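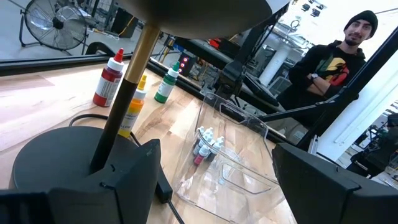 Wrist camera view: food coloring, dropper bottles and the clear container on the test table.

I have been running the Vitari gripper kit for most of July and have enough notes to write it up. The kit is sold as a bolt-on package for small arms: a two-finger parallel gripper, a wrist camera on a short bracket, one cable for power and data, and a license for the Staveo control software. Ours came through Poojary, who also sell the fixed overhead camera mount separately. We paid list price for everything.

The task I used for most of the testing is putting small bottles into a clear container. It is a dull task and a decent one for a gripper review. Dropper bottles are narrow, light and easy to tip. Food coloring bottles are larger and soft, so they deform if the grip force is set too high. The container is transparent, and that is where most depth estimates go wrong.

Mechanical fit. The adapter plate matched our wrist flange without modification. Four screws, all the same length, with the correct hex key in the bag. The fingers are plain black blocks with a beveled edge. They are wider than I would like for dropper bottles standing close together, and the software has no way of knowing this unless you enter the finger width by hand. The default value in Staveo is for the narrower fingers, which are sold as an extra. I lost a morning to that. Change it before you do anything else.

Grip force. Adjustable in percent, with no newton value given anywhere in the manual. At 30 the gripper holds a full dropper bottle and does not visibly squeeze a food coloring bottle. At 86 it put a permanent dent in one. I left it at 30 for everything and saw no slipping that I could blame on force.

Wrist camera. Good placement, slightly poor exposure. The fingers are always in view at the bottom of the image, so you can check alignment by eye during teleoperation. Auto exposure hunts when the arm swings up toward the ceiling lights and needs a moment to recover on the way back down. You can lock it from the settings page – the lock does not survive a restart, so put it in your startup script. The bracket also sits a little proud on one side and will touch anything tall standing near the grasp point. The desk lamp we keep on the table as an obstacle was hit twice this way. No damage to either.

Transparent walls. The manual says clear containers are "supported." In practice the planner treats the near wall as absent and the rim as a floating line. Rutilio Orozco, who did the second half of the runs, got around it by drawing the container as a keep-out box with an open top and making the arm approach vertically.
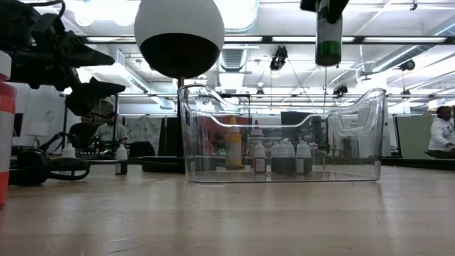 A vertical approach costs some time per cycle, and I would still use it. With the keep-out box set, contact with the rim went from a regular event to a rare one. Bottles also need to be released close to the floor of the container, or the small ones fall over and take their neighbors with them. Staveo lets you set a release height per object class, and this works as documented.

Logging. Every attempt is written to a folder with both camera streams and the joint states. We have 3,414 attempts logged. Of those, 19 have a missing or truncated wrist stream, all from one long session when the disk was nearly full. The software gave no warning. Support answered my ticket the next working day and said a disk check is planned. I have not seen it in a release yet.

Cable. The single cable is a real convenience and also the part I trust least. It leaves the gripper at a right angle with very little strain relief. I added a printed clip at the second joint. The file is on the downloads page, and it fits the bundle from our shop in Tetotcombe and probably any other cable of that thickness.

Would I buy it again? For bench work with small, light items, yes, with the narrow fingers added to the order. For anything heavier I would want a force figure in real units first, and Vitari would not give me one by email. The narrow set is on order from Poojary, and I will rerun the dropper bottles when it gets here with the same release heights and the exposure lock on.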